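Okay, slide one. Hi everybody, I'm going to talk about the Pirkden tidy-up package, what you get and what I'd skip!

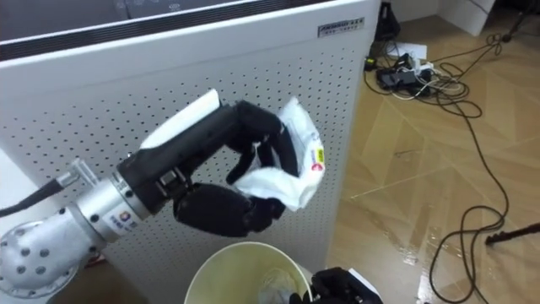
Pricing first, you're all wondering. It's 43 a day, setup included, and Brukero handles the support calls. The hands are the part I'd pay for (soft stuff is hard, and that crumpled white packet is pinched from both sides). Pause for questions.
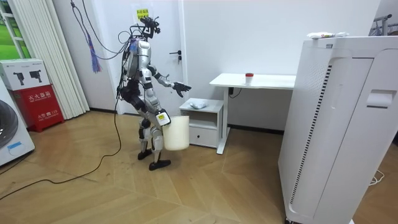 Bucket in one hand, the other arm out toward the desk.

Then the trial terms. You get 15 days, and three task packs come with it. 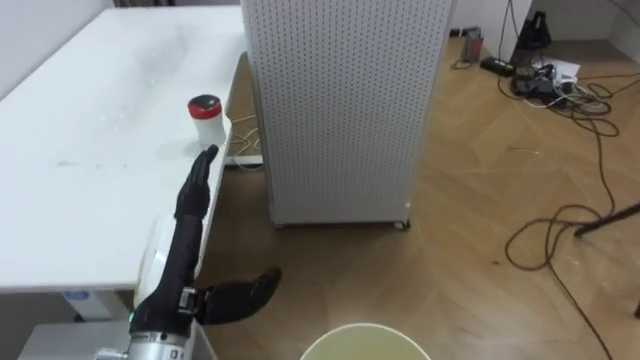
Anozie wrote back that the task packs felt thin and they'd want more before signing. Fair, I think. Extra packs are 1,000 each, so pick carefully.

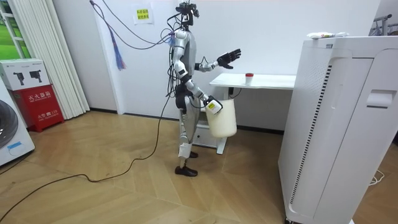

Next bit is the cable question, and I'd ask Pirkden for a longer one in the quote. Nosen integration came in August, skip if short on time.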